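Sorting Soda: A Report on Arranging Drinks Cans on a Tabletop
Chia-jung Yip
Supervised independent project, second term
Handed in 6 January 2019

1. Why cans

My first proposal was about the layout of supermarket aisles. It was returned with the comment that I did not own a supermarket. The second proposal was about a table, and it was accepted the same afternoon.

The question stayed more or less the same. When people are handed a mixed lot of drinks cans and told to "put them in order," what order do they pick? Brand? Color? Whichever can is closest to the elbow? I had a firm opinion about this before I began, and I have kept it out of the results section with some effort.

2. Background

There is less reading on this than you might hope. The most useful thing I found was a stockroom manual from Melano, a small grocery chain that my aunt worked for one July. It gives 27 rules for facing shelves, and rule 3 contradicts rule 7. The manual says to group by maker first and by flavor second, which is fine if you know who makes what. Most of my sorters did not, and one argued that Fanta and Coca-Cola belong together on the grounds that both are red. I had no good answer at the time. The strawberry cans really are red.

I also looked at the Prumotby method, which my supervisor, Dr. Choi, swears by. You sort by how often a thing is wanted and put the popular things in front. It works well for a fridge. On a table that can be reached from every side, "in front" is a matter of where you happen to be standing, and I lost most of a meeting to that point.

3. Method

Each round started with the cans upright and mixed up. They had to stay upright. The sorter could use as much of the table as they liked, and no time limit was set, a decision I regretted by the second session. I wrote down the finished arrangement on a paper grid, plus anything the sorter muttered.

Over the whole project I logged 469 separate moves. A move is one can picked up and put down somewhere else. Sliding does not count. Sliding was a big problem in the pilot, where one sorter herded everything into a corner with a forearm and called it "by proximity."

4. The tables

I had planned on one surface and ended up with two, a narrow wooden one and a wide blue one. The narrow table more or less makes you form rows. The blue one lets people do what they want, and what they want is a clump. 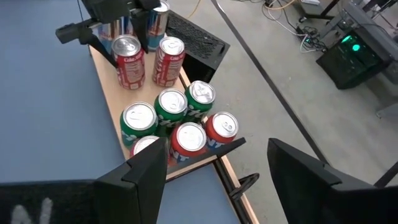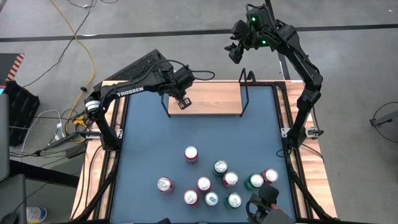 Viewed from straight overhead, a can gives away very little. The lids are nearly all silver, so you are left with a thin rim of color to go by. From a lower angle you get the lettering as well, and the brand jumps out before the color does. I think this explains a lot of the disagreement between sorters who stood and sorters who sat, although I did not write down who sat until the third session. Dr. Choi has already mentioned this.

5. Results

Color won. Most sorters put red with red and green with green, and checked the labels only when somebody asked them to. Sprite was the easiest brand to place and was usually dealt with first. Red Bull was treated as a leftover and pushed to one end, often without comment.

Sorters who formed rows were much happier to stop. The clump people kept adjusting.

6. What I would change

I would record sitting and standing from the start. I would add a second orange-flavored drink, probably Loltura, to see whether the Fanta argument holds up when the can is actually orange. I would also define "in order" before the first session, or else refuse to define it more politely.

The paper grids are in the blue folder in the department office, apart from grid 7, which has a ring on it from somebody's coffee and had to be copied out again.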